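Can a robot do the chores yet?

My sister asked me in October whether she should hold off on replacing her dishwasher because a robot would soon be doing the dishes. I told her to buy the dishwasher. She wanted a longer answer, so I'm writing one.

I worked in a packing shop for years before I started writing about machines, and I still think about chores the way we did there. You break the job into small moves and ask which ones go wrong. Wiping a counter is easy. Picking up the one wet spoon under the plates is hard, and so is anything where two parts have to line up.

Lining things up is the part I pay most attention to. Putting a lid on a jar, a roll on a holder or a ring over a post takes a person a second or two. You feel the edge catch, you wiggle it, and it drops. A machine has to know where both parts are and then notice when it's slightly off.
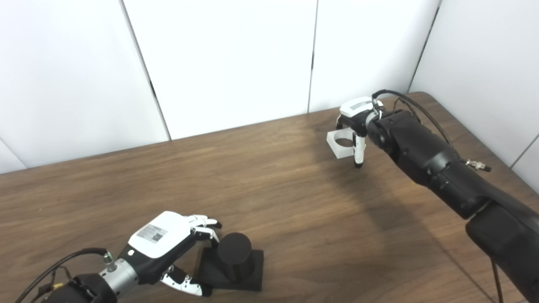

Vivek Bajpai, an old coworker, ran a small test of his own last year at Donditz, where he looks after the packing line. He had an arm load square trays into a rack, over and over, 228 tries in all. It got 97 percent of them in. That sounds good until you remember the line doesn't stop at 228. Somebody had to stand nearby for the misses, and that somebody was Vivek.

He also tried moving the rack by the width of a thumb without telling the software. It did worse, but less badly than he expected. Ten years ago the arm we had would have pushed the tray straight into the rail and kept pushing.

Hands are a separate argument. Fenna Declercq, who used to fix our sealing machines, thinks fingers are a waste of money for most shop work and that a simple gripper will do. I mostly agree with her for the shop. For a house I'm less sure. Doorknobs, mugs and laundry were all made for people with thumbs, and I don't want to buy new mugs to suit a machine.

Speed is the other thing. Folding one shirt in 4 minutes is fine if it happens while I'm out. It's no use on a line. At home I'd accept slow as long as I didn't have to watch.

So my sister bought the dishwasher. She still has to load it, and she tells me the forks are the worst part. I'd put forks well down the list of things a robot will take over. Towels will come first, I think, and then maybe clearing a table, if you don't mind plastic cups.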